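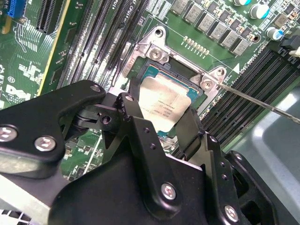 How often do the gripper screws need checking? At the start of every session, with the arm parked and the power off, and again after any bump hard enough to trip the stop.

README for the Skemley cell
last tidied up 17 July 2019

Hi! I'm Ute Ruppert and I look after the bench cell we call Skemley, over at the Millbridge workshop. It handles computer parts, mostly processors and the small bits around them, on old desktop boards. This file goes in the same folder as the logs and the wrist camera recordings, and it covers how the cell is set up, how I keep it going and what I do when it sulks. If you only want the recordings, skip down to "What's in the folder", but please read the part about the camera first (it'll save you writing to me).

The cell

One arm, one two-fingered gripper, one small camera at the wrist. The gripper is black metal plates and brackets held together with hex-socket screws, and it's a much nicer thing to work on than the Grube one we had before, which needed a special spanner I was forever lending out. Everything on this one comes apart with ordinary hex keys. They live in the top drawer. Put them back in the top drawer!

The bench is bolted to the floor and the work mat is taped at the corners. The tape lifts in warm weather and I replace it whenever it starts to curl. Boards go on the mat still in the chassis if they came that way. I've tried both and a board in its case slides around a lot less.

Starting up

Arm parked, power off. Go over every gripper screw with the hex key, just a gentle nip, no leaning on it.
Wipe the finger tips with a lint-free cloth. No solvent, it leaves a film.
Power on, wait for the controller to settle, then home the arm.
Open and close the fingers 30 times with nothing between them. Listen! A click on closing usually means the pivot wants attention.
Load the grip file for the part you're handling. The processor one is called herwood_soft, after the Herwood fixture it was first tuned on.

I used to skip the open-and-close bit when I was in a hurry. Then one October morning the left finger stuck halfway with a part in it, and I spent the rest of the day with the thing in pieces on a tea towel. So now I do it every time.

Handling processors

Pinch by the edges, never across the top. The fingers should come down on either side and close slowly. Grip force is set to 5 in the controller, which is the controller's own scale and doesn't translate to anything sensible, so don't go looking for the units. If the part slips, clean the tips before you touch that number. I'd say it's the tips nearly every time.

Keep the socket bracket screws in mind too. The camera sits close in and it's very easy to think you have clearance when a finger is about to catch a bracket tab. Anyone using a screwdriver near the bracket has to tell the person at the controller before the tip goes in, out loud, and the arm holds still until it's out again. That's Rüdiger Kuhlmann's rule and it's a good one. He also wants it written on the wall, but the label maker's out of tape.

Repairs so far

Left finger sticking: grit in the pivot. Stripped it, cleaned it, one drop of light oil. Fine ever since.
Finger tips worn shiny: swapped them for the spare pair. I've got 3 more pairs in the drawer.
Camera cable pulling at full reach: re-routed behind the wrist with a bit more slack. It looks messy, leave it messy.
Random stops: took me ages, and it was a loose connector at the back of the controller. Push it in until it clicks.

About the camera

It's mounted at the wrist, so the gripper takes up a good part of the picture from the bottom up. If you're training anything on these, mask the gripper yourself, as I haven't done it for you. Lighting is whatever the workshop had that day and the shiny metal parts flare a fair bit. I colour-balance once per session and leave it alone after that.

What's in the folder

16 session folders, each with the video, the controller log and a notes.txt. My notes are patchy in the early ones (sorry) and get better once Rüdiger started nagging me. The logs are plain text, one line per command. Times in the log run roughly a second behind the video. I know about it and haven't fixed it yet.

Still to do

Sort out that clock offset.
Order light oil, the bottle's nearly empty.
Try a softer tip material on the fingers.
Write up the homing routine properly, as at the moment it lives in my head and on the back of an envelope pinned over the bench.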